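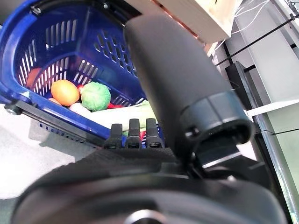 The blue basket, with the orange and the cabbage side by side.

Hi, and welcome to Bodik! We're a pretend-grocery playroom for little kids and the grown-ups who get dragged along with them, tucked in behind the Damirine bakery (follow the cinnamon smell, then turn left at the stroller rack). I started it with 10 baskets, one wobbly counter and a box of play food my own kids had outgrown, and I still can't quite believe people come.

The idea is pretty simple. Kids take a basket, wander the shelves, fill it up, argue over the cabbage, and bring everything to the till, where another kid charges them some wild amount of money. A single orange went for 553 dollars last June and the customer paid up without blinking. Then it all goes back on the shelves and they swap jobs. Putting things away is half the fun at that age, so please don't do it for them!

I get asked a lot about the baskets. I wanted proper plastic shopping baskets, the kind with slots in the sides, and I tried the cute little wicker ones first, which looked lovely for a week and then started shedding bits all over the carpet. Plastic rinses off in the tub and you can see the colours of the food through the sides, so a kid hunting for something orange can spot it from across the room. Blue is my favourite colour, so blue won.

The fruit and veg gets added to all the time. We began with 19 pieces from my basement and I lost track ages ago. Long green things are very popular (they get used as swords, and we've made our peace with that as long as nobody gets bonked). Anything small and red tends to go home in a pocket, so if you find a stray one in the wash, just drop it back in the return bin by the door, no questions asked.

We have two rooms now. Mandia is the big one with the shelves and the till, and Voyle is the quiet one, with cushions and a play kitchen for anybody who'd sooner cook than shop. We open at 10 in the morning and tidy-up starts at noon, when I ring the bell and everyone sorts the produce back into its bins, more or less.

Groups are welcome too. We can fit up to 50 people if you book both rooms, grown-ups included, and daycares get a morning to themselves. Bring sock feet and a snack for after. Coffee's next door, and yes, you can carry it in if it has a lid on it.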